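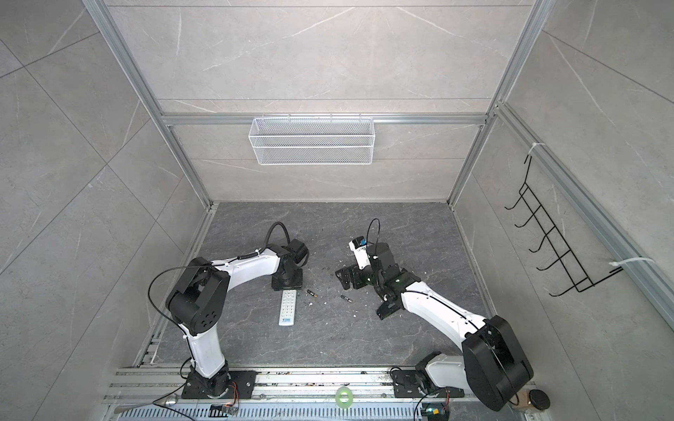 # Kabel und Gehäuse für zwei kleine Arme - so habe ich es gemacht

Wer zwei Roboterarme nebeneinander auf eine Schiene setzt, freut sich erst einmal, dass beide stehen, und ärgert sich dann wochenlang über die Kabel. Mir ging es jedenfalls so. Seit August steht der Aufbau bei uns in der Gemeinschaftswerkstatt Dokix, und weil ich inzwischen öfter danach gefragt werde, schreibe ich den Teil mit den Kabeln und dem Arbeitsraum einmal in Ruhe auf (Stand: 17. November 2024).

## Was man braucht

- Aluprofile für die Schiene, die Eckpfosten und den Querträger
- helle Wandplatten, dazu ein dunkler Boden
- Kabelbinder, lieber eine Tüte zu viel
- eine Rolle Klebeband, die man griffbereit auf der Schiene liegen lassen kann

## 1. Die Arme ausrichten

Schraubt zuerst beide Grundplatten nur handfest an die Schiene. Dann fahrt ihr die Greifer langsam zur Mitte und schaut, ob sie sich dort bequem treffen. Bei mir war der Abstand anfangs zu groß, und ich musste den rechten Arm noch 12 Millimeter nach innen schieben. Erst danach richtig festziehen!

## 2. Kabel verlegen

Jetzt kommt der Teil, für den man sich bitte einen Tee kocht. Am Unterarm liegt das Kabel eng an und wird mit Kabelbindern gehalten, am Handgelenk dagegen braucht es eine großzügige Schlaufe nach oben. Dreht das Gelenk von Hand einmal ganz nach links und ganz nach rechts, bevor ihr den letzten Binder zuzieht. Spannt es irgendwo, gebt lieber ein paar Zentimeter dazu - mein erstes Kabel war zu knapp bemessen und hat nicht lange gehalten.

## 3. Die erste gemeinsame Aufgabe

Zum Üben nehme ich gern eine alte Fernbedienung: Ein Arm hält sie fest, der andere kümmert sich um Deckel und Batterien. Das klingt nach wenig, verlangt aber von beiden Armen ziemlich viel. Fangt mit 20 Prozent der Geschwindigkeit an und lasst eine Hand am Ausschalter.
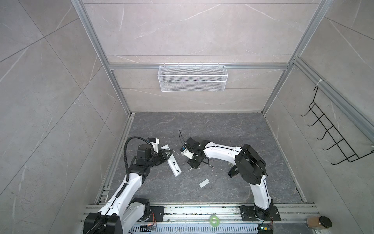
Haltet den Greifer dabei nur so fest geschlossen, wie es nötig ist, sonst verkantet sich das Gehäuse. Ich speichere die Einstellungen in einer Datei namens »Pluvitz« und schreibe mir jede Änderung dazu, auch die dummen.

## 4. Wände und Ablage

Am Querträger hängt ein Drahtkorb, an der rechten Seite ein Hakengestell, das einfach mit Kabelbindern befestigt ist. Prüft beides mit ausgestrecktem Arm, ehe ihr ein Programm laufen lasst. Und fegt zwischendurch den Boden, auf dem dunklen Muster sieht man wirklich jeden Krümel.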